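Wekano Natural Living Circle
Minutes of the January meeting, Thursday evening

Sânziana Nistor was in the chair and Cengiz Ateş took these notes, so any spelling mistakes are mine. There were 16 of us in the end, and it was lovely to see so many faces after the holidays.

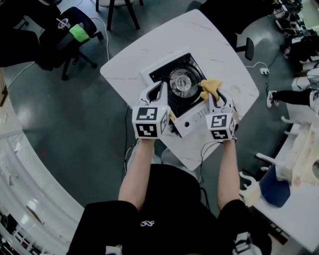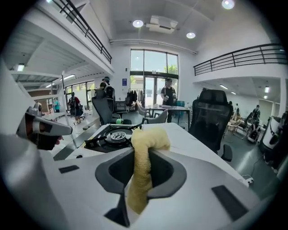 1. Last month's minutes
Read and agreed, with one correction: the elderberry syrup was made with honey, and I had written maple. My apologies to the cook!

2. Herbal tea talk
Sânziana gave us a very generous talk on chamomile, lemon balm and nettle, and brought tins of all three to smell and pass along. There was a long and friendly discussion on steeping times - Vlad likes his nettle left for 20 minutes with a lid on, and several people thought that far too strong. We agreed that everyone should go by their own taste. Sânziana asked us to remember that anyone on blood thinners should talk to their doctor before drinking nettle regularly, and she would like this printed on the recipe sheet.

3. Group order
The dried herb order from Pitus came to $573, and the members' share has all been paid in. The calendula was a little dusty this time, so Cengiz will write to them. We also looked at the price list from Zarkosis, but their smallest order is 79 pounds of anything, and we haven't the cupboard space.

4. Spring plant swap
Held over again, as we ran out of evening. Please bring your seed lists next time, and label your jars.

5. Any other business
Someone left a blue scarf on the coat hooks in December. Sânziana has it.

Next meeting is on a Thursday as usual, 7 p.m. Vlad is bringing the ginger cake.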